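Why do robots need rules?

When you play a game with your friends, you need rules. Without rules, somebody can get hurt, or somebody gets angry and goes home. With robots it is very similar. A robot is strong, it does not get tired, and it does not feel if it is squeezing too much. So the people who work with robots agree on rules before the work begins.

In our workshop in Skokstead we have a project with the name Sokol. We teach a gripper to pick up things from a table, and to open and close things. A gripper is the hand of the robot. It has only two fingers, and they can do two movements: come together and go apart. It sounds like very little, but try to tidy your desk with only your thumb and one finger! You will see that many things are possible.

Who writes the rules?

Some rules are for everybody. They are called standards. A standard is a long text in which experts from many countries write down what is safe. Grown-ups who build robots must read them, and it takes a lot of coffee.

Other rules are only for one workshop. Ours hang on the wall beside the door. We made the first list in February together with our partner workshop in Hisden, and we have changed it two times already.

Our rules for the table

1. Before we start, we look at the fingers. Is something loose? Is something worn? If we are not sure, we ask a second person.

2. The table must be clear. Only the thing we are practising with may lie in the middle. Cups and telephones stay on the shelf.

3. Your own fingers never go between the gripper fingers. Also not for one second. Also not when the power is off.

4. Slow first. A new movement is done slowly, and only later a bit faster.

5. Anybody may say "stop". The youngest person in the room may say it too, and then everybody stops and nobody complains.

6. We write down each try, also the bad ones. In our notebook there are now 1,098 tries, and 127 of them have a red cross. A red cross means that it did not work. We are not ashamed of the red crosses, we learn from them.

What is a soft squeeze?

If you hold an egg, you squeeze a little. If you hold a hammer, you squeeze more. You do this without thinking. For the gripper, somebody must decide it. For plastic things we have a rule that we begin with the softest squeeze, and we go up in small steps. Clear plastic is a special problem, as light goes through it and also jumps back from it. For a camera it is hard to say where the wall of a clear box begins. Therefore rule number 4 is extra important with such boxes.
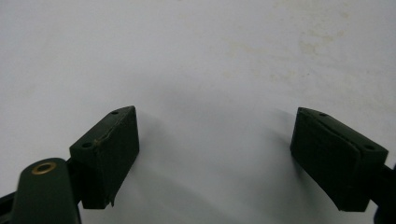
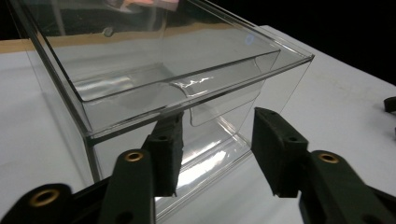 Two views of the green gripper fingers at the white table. In the second one there is a clear case with a drawer.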